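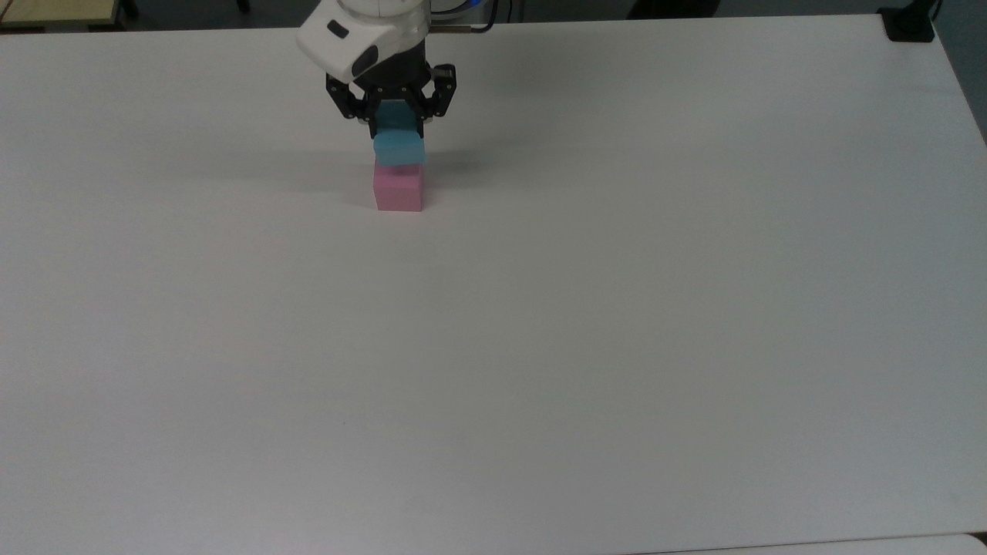 Equipment Plan and Budget for a Second Stacking Cell
Project report, final version
Jun 30, 2025

1. Purpose

The lab has one arm cell, and three project groups will need it next term. This report sets out what a second cell would cost, what can be shared with the first, and in what order the parts should be bought. The test task is block stacking with a two-finger parallel gripper and foam blocks, the same task used in the first-year automation unit.

The arm itself is outside the scope. It comes out of the department's capital fund and the quote is held there. Everything else falls under the project allowance of $2000.

2. Requirements

The requirements were taken from the booking log and from our own use of the cell during May.

Gripper: two-finger parallel, replaceable finger plates, position feedback. Force feedback is desirable but was not costed.
Table: white, matt, large enough that blocks can be set down well away from the edges. Gloss tops were ruled out because reflections upset the block detection.
Blocks: soft foam in pastel colours, near-cubic, at least two colours per set. Foam gives a little when the gripper closes, so a small position error does not end the run.
Cable routing: enough slack at the wrist for full rotation, with nothing hanging into the work area.
Lighting: even across the table. A gripper working over a block throws a soft shadow to one side, and our colour thresholds had to be widened to cope with it.

3. Suppliers

Quotes were requested from three suppliers. Kincaid and Tikbridge both replied with itemized prices. Vusedport would only quote for a full cell including its own arm, so it was dropped.

Kincaid offered the gripper at $974, with one spare set of finger plates and the mounting flange. Tikbridge offered a comparable unit at $908, but the flange is extra and the lead time is longer. Once the flange is added the Tikbridge price passes Kincaid's. The Kincaid unit is recommended.

Foam blocks were priced from Punuva at $93 for a mixed set. Cutting our own from sheet foam was tried and is cheaper, but the faces did not come out square and the stacks leaned. One Punuva set per cell is enough if damaged blocks are replaced yearly.

4. Budget

Gripper with flange and spare plates (Kincaid): $974
Foam block set (Punuva): $93
Total quoted: $1067
Remaining from allowance: $933

The remainder has to cover the table, clamps, cable ties and lighting. None of these had a firm quote when this report was written. The table is the largest unknown -- a used one from university surplus would do, provided the top is flat and not glossy.

5. Order of purchase

The gripper goes first on account of its lead time. The table should be in place before the arm arrives so that the mounting points can be marked out. Blocks are held in stock by the supplier and can wait until the last month.

Lighting should be bought last, after the cell has been run under the existing room lights. Buying it earlier risks paying for fixtures that do not suit where the table ends up.

6. Open items

Shipping on the gripper has not been confirmed in writing. The quote is in Canadian dollars before tax.
The wrist cable length depends on the arm model and cannot be ordered yet.
A second set of spare finger plates was left out. If the pads wear faster than they did on the first cell, it should be added to next year's request.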